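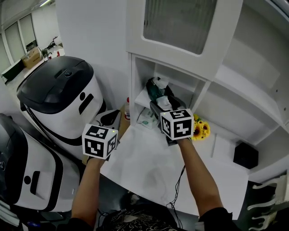
Every October my sister asks me the same thing: when can she buy a machine that puts her shelves in order? I work near this field, so she believes I must know. My answer is still "not yet", but the reasons have changed, and I think the new reasons are more interesting than the old ones.

Ten years ago the problem was the hand. Robots closed their fingers on a paper cup as if it was a brick. Today the hands are quite good. The small company Vondiveo sells a gripper which can hold an egg, and I have held one of their eggs afterwards. What is missing now is experience. A machine has never reached into a cupboard past a tissue box to get a small bottle without knocking it over, unless somebody first showed it how.

So people show it. They take a gripper in each hand and do the chores themselves, and the cubes with the black and white patterns let a computer follow where each hand goes. Kristýna Kubíček, who organises such sessions for Butevano, told me that her team recorded 4,000 short tasks last winter, and 351 of them were only taking one thing from a shelf. I asked if this was not too many. She said it was too few, and that every home has its own idea of a shelf.

I believe her. In my kitchen the sugar stands behind the tea, and the tea stands where it does for reasons which died with my grandmother. A guest understands this in one minute. A machine trained in fifty tidy rooms may still stop in front of my cupboard like a tourist before a ticket machine.

In the factory it is different. At the Sumero warehouse, where my cousin packs spare parts, one arm has moved the same trays all year and people have stopped looking at it. The trays come always at the same height. I do not say this is easy work, but the building was arranged to suit the arm, and I would not like to arrange my flat in that way.

Some of my colleagues say that with enough recordings the home will become simple too. Maybe. I would be more sure if they also published the failures. A film of one shelf tidied well tells me little; I want to know what happened in the other fifty attempts, and who picked up the pieces.

My sister should keep her money for now. I would look again when a machine can tidy a stranger's cupboard on its first visit and the stranger can still find the sugar.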